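Wellness Claims and How to Read Them
Handout 3: Decluttering, "Energy," and the Calm Home

Bring this with you to the next session. We will go through the Clenar material line by line, so have your copy marked up.

1. What is being claimed

Pick up any flyer for a home-organizing workshop and you'll find some version of the following: mess drains you, order restores you, and a trained person can move you from one to the other. These are three separate claims, and they usually arrive glued together. Pull them apart before you do anything else.

The first is about cause. Does a cluttered room make people feel worse? There is some research showing that people who describe their homes as cluttered also report more stress. Fine. But people who are stressed, ill, short of sleep or working two jobs also have less time to put things away. A survey taken on one day can't tell you which came first, and most of the material you will see quotes surveys taken on one day.

The second is about effect. If you clear the room, does the person feel better, and for how long? Feeling good on the afternoon you finish a job is not in dispute. I feel good when I finish my taxes. What we want to know is whether anything is different in March if the closet was cleared in January.

The third is about the method. Even if clearing up helps, does this particular five-step or eight-step system help more than a free weekend and a box of trash bags? Almost no one tests this.

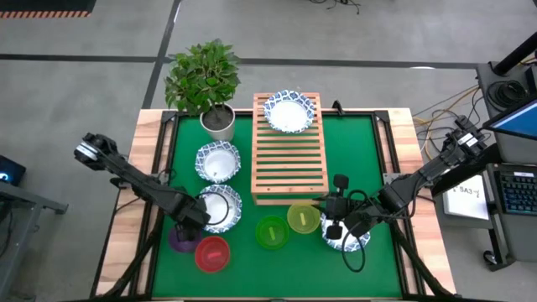

2. The word "energy"

Watch this word closely. In ordinary speech it means how tired you are, and you can ask people about that and get a usable answer. In workshop material it slides into something that flows through rooms and gets blocked by shoes in a hallway. The writer gets the believability of the first meaning and the drama of the second.

Exercise: take the Clenar brochure and replace every "energy" with "tiredness," adjusting the grammar as needed. Some sentences survive. Others turn to nonsense, and those are the ones to underline.

3. Case for discussion: the Madetholm workshop

The Madetholm course runs for 8 weeks and costs $199. Its leaflet says that 54 people enrolled and that 29 filled in the form at the end, and that "nearly all" of those felt calmer. Things to notice:

The 25 people who didn't fill in the form are missing from the result. We don't know if they were calmer, bored, or gone by week two.

There was no form at the start. "Calmer" means calmer than they remember being, and memory is generous to anything you've paid for.

There was no comparison group. People sign up for this sort of thing when life is at a low point, and low points tend to pass. Anyone measured at their worst and again two months later will look improved on average. (This is regression to the mean, covered in Handout 1. It will come up on the final.)

The form was handed out by the person who taught the course. Try telling someone to her face that her class did nothing for you.

None of this shows the course doesn't work. I want to be careful here, as last year's papers were full of students announcing that it was "debunked." It wasn't. The leaflet just gives you no way of knowing, and $199 is a fair amount of money for no way of knowing.
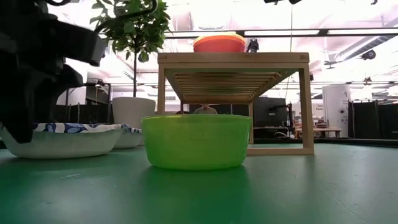 4. Testimonials

The Netport reading collects a page of them. Read it once quickly and write down how you feel about the program. Then go back and mark each statement that could be checked by a stranger. My guess is you will have very few marks. "It changed my whole outlook" can't be checked. "I stopped taking sleeping pills" can, at least in principle — and it is also the kind of statement that should worry you, because a doctor ought to be involved in it.

5. Where I may be too harsh

Some of you have raised this, so it goes in. A person who enjoys a workshop, meets people there and goes home to a tidier kitchen has gotten something. There is a good argument that low-risk, pleasant activities shouldn't have to meet the standard we set for a drug. I mostly accept it. My objection starts when the seller mentions anxiety, depression or "adrenal" anything, because then someone may be spending money and months on shelving when they need treatment.

Compare the Rajan chapter, which is gentler than I am on this point. Read the section on placebo responses twice; the second half is harder than it looks.

For next time

Finish the "energy" exercise. Write one page on the Madetholm figures: what would you have asked for, and when would you have asked for it? Typed, please, and no cover sheet.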